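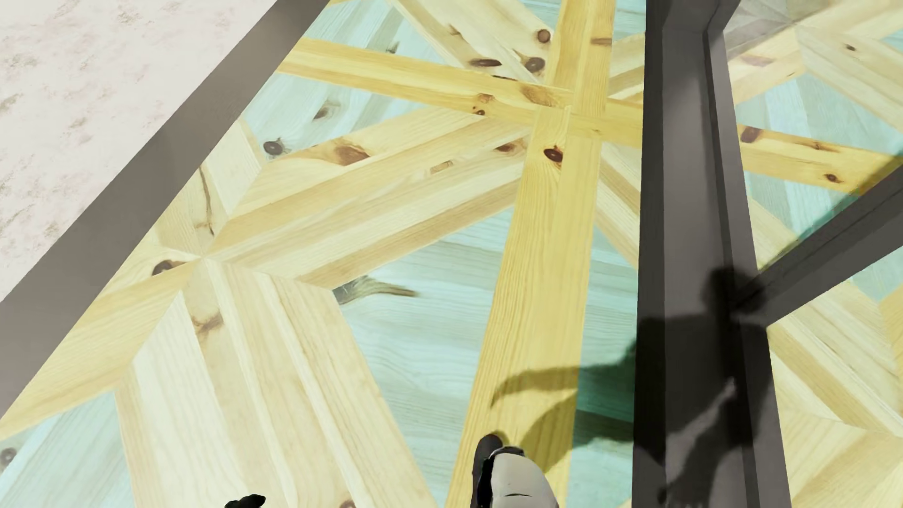 Parquet

Parquet is a floor covering made from small pieces of wood which are laid in a repeating geometric pattern. The word comes from French, where it is the diminutive of parc and had the older meaning of a small enclosed space. In English the word is used both for the material and for the finished floor. In some countries, among them Turkey and Germany, the everyday word for parquet also covers plain strip floors, and this causes confusion in translated catalogs.

Contents
1 History
2 Patterns
3 Materials and color
4 Laying
5 Borders and thresholds
6 Care and repair
7 Regional use
8 See also

History

Wooden floors in Europe were for a long time made of wide boards nailed over joists. In rich houses the floors of the main rooms were often of stone or marble, which had to be washed with much water, and the water went down into the beams and made them rot. In the seventeenth century, French builders began to replace such floors with panels of oak. The best known of these is the panel used at Versailles, a large square with a diagonal lattice inside it, held together with mortise and tenon joints and wooden pegs.

From France the fashion went to the German states, to Poland and to Russia, where palace floors of the eighteenth century were made with many kinds of wood and resembled carpets. The work was slow. Each piece was cut by hand, and a single reception room could occupy a workshop for a whole winter.

In the nineteenth century steam-driven saws made it possible to cut small blocks of equal size at low cost. Parquet then entered apartment buildings, schools and offices. After the Second World War it lost ground to linoleum, and later to fitted carpet. Interest in it returned in the last decades of the twentieth century, partly with factory-made engineered boards, in which a thin layer of hardwood is glued on a cheaper base.

Patterns

Herringbone. Rectangular blocks are laid at right angles to each other, so that the end of one block meets the side of the next. It is the most common pattern and wastes little wood.

Chevron. The ends of the blocks are cut at an angle and meet in a straight line. The floor has the look of continuous zigzags. More wood is lost in cutting, and the price is higher for this reason.

Basket weave. Groups of short blocks form squares, and the direction changes from one square to the next.

Versailles panel. See History.

Star and diamond patterns. Pieces are cut as rhombuses or as long angled planks and are joined around a common point. When boards of different tones are used, the eye can read the same floor as stars, as diamonds or as a pile of cubes. These patterns ask for very exact cutting. A small error in the angle is repeated at each point of the star, and after a few repeats the gaps become visible.

The names are not fixed. What one maker sells as a "Hungarian point" is for another maker a chevron, and the angle of the cut is also different from country to country.

Materials and color

Oak is the usual wood in Europe, followed by beech, ash, walnut and maple. Oak is hard enough for daily use and takes stain evenly. Beech is harder but moves more with changes in the humidity of the air, so it is less suitable over heated subfloors.

Traditional multicolored floors get their contrast from the natural colors of different species. Today the color is more often added by stain, by oil with pigment, or by fuming, in which the tannin of the oak reacts with ammonia and turns brown. Paler finishes, and also blues and greens, have been used in newer interiors. The colors are usually thin enough that the grain remains visible through them.

All woods change color in daylight. Cherry becomes darker, walnut becomes lighter. A rug which stays for years in the same place leaves its outline on the floor.

Laying

The subfloor must be dry, flat and firm. The blocks are left unpacked in the room for some days before the work, so that they can reach the humidity of the room. The usual steps are:

The center line of the room is found and marked with a chalk line.
A few units of the pattern are laid dry to check the angle.
The adhesive is spread with a notched trowel, only on as much area as can be covered before it sets.
The field is laid from the center line outward.
An expansion gap, commonly 10 mm, is left at all walls and later hidden under the baseboard.

For unfinished blocks, sanding follows when the adhesive has cured fully. Three grits are normal, from coarse to fine. With star patterns the sanding machine can not follow the grain of all pieces at the same time, and many floor layers therefore move it diagonally and finish with a rotary machine.

Borders and thresholds

A border is a band of straight boards between the patterned field and the wall. It has a practical use as well as a decorative one – few rooms are truly square, and the border can take up the difference. In simple work it is one board wide. In richer work it contains a line of darker wood, often walnut or wenge.

Where parquet meets tile or stone, the two materials are separated by a threshold strip of metal or wood, or by a flexible cork joint. The strip also protects the ends of the small blocks, which are easily broken when they are not supported.

Care and repair

Dry dust is the main cause of wear. Floors with a lacquer finish are cleaned with a slightly damp cloth, oiled floors with soap made for the purpose, and waxed floors should not be washed at all. Vinegar, which is often recommended in household advice, makes oil finishes dull over time.

Single blocks can be replaced. The damaged block is drilled and split with a chisel from the middle toward the edges, the old adhesive is scraped off, and a new block is glued in without its tongue. A solid block 14 mm thick can be sanded several times in its life. Engineered boards with a thin top layer may allow this once, or not at all.

Regional use

In Central Europe, herringbone oak is typical for apartments built before the First World War. In Turkey, small mosaic parquet was common in the apartment buildings of the postwar decades, and much of it is still in use under later laminate.

See also

Marquetry
Intarsia
Hardwood flooring
Tessellation

This page was last edited on February 28, 2021.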